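Ileck blue

Ileck blue is a deep, glossy blue glaze used on pottery from the town of Ileck and the villages of the Kimaro valley just to its north. It gets its colour from cobalt, and it is best known from the long-necked bottles and round-bellied jars that local potters have turned out for generations. Few glazes reward a close look quite so well: a good piece seems almost black in the shade and then, carried to a window, turns wonderfully bright.

Origins

The first potters at Ileck worked in plain brown earthenware, selling water jars and cheese moulds at the Niltatgate market. Cobalt reached them as a ground powder called smalt, bought in tiny amounts and used for little more than a stripe around the rim. The leap to covering a whole pot is usually credited to Joaquim Torres, a tile maker who moved his kiln up to the valley and had a good supply of the stuff left over from a church floor. His early jars are lumpy and rather heavy in the foot, but the colour is glorious, and several still have his thumbprint under the glaze.

By the time the railway came there were 27 kilns at work in and near the town. The largest, the Buvum pottery, could hold 500 pots at one firing and kept its fires going from early spring until September, when the clay pits began to flood.

How it is made

Cobalt is a very strong colouring agent. A small spoonful will tint a whole bucket of glaze, and too much gives a dull, inky surface that the valley potters call "boot". The traditional mix uses wood ash, crushed quartz and a fine white clay, sieved twice and left to stand overnight. Pots are dipped upside down, held by the foot, so the glaze runs thickest at the neck – a lovely habit of the Ileck style, and the easiest way to tell it from its neighbours.

The long neck is thrown separately and joined on while both parts are still soft. It is a tricky job! Many necks lean a little, and collectors are fond of the ones that do.

Decline and revival

Cheap enamelled tinware did great harm to the trade, and the Buvum kiln went cold within a generation. The revival owes much to Amândio Pacheco, a schoolteacher who dug through the waste heaps behind the pottery and catalogued 3969 broken pieces, each with a note on its colour and thickness. His notebooks made it possible to work out the old recipes, and they are a joy to read, full of small sketches and cross remarks about the weather.

Modern potters fire in gas or electric kilns, which give a more even blue. Purists miss the smoky patches of the wood kilns, though the newer ware is tougher and far better suited to daily use.

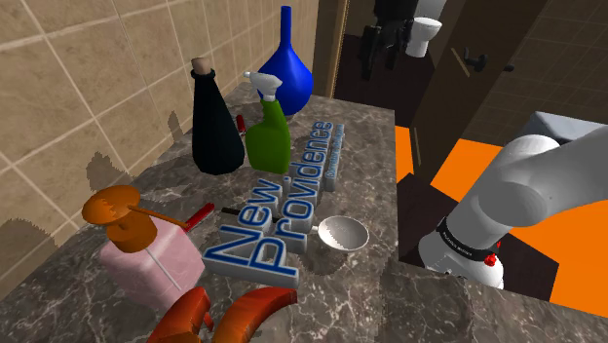 Collecting has grown too, and the yearly pot fair at Niltatgate now draws 2000 visitors. Old bottles with the neck unbroken are the great prize, followed by lidded jars and the small ink pots once made for the valley schools.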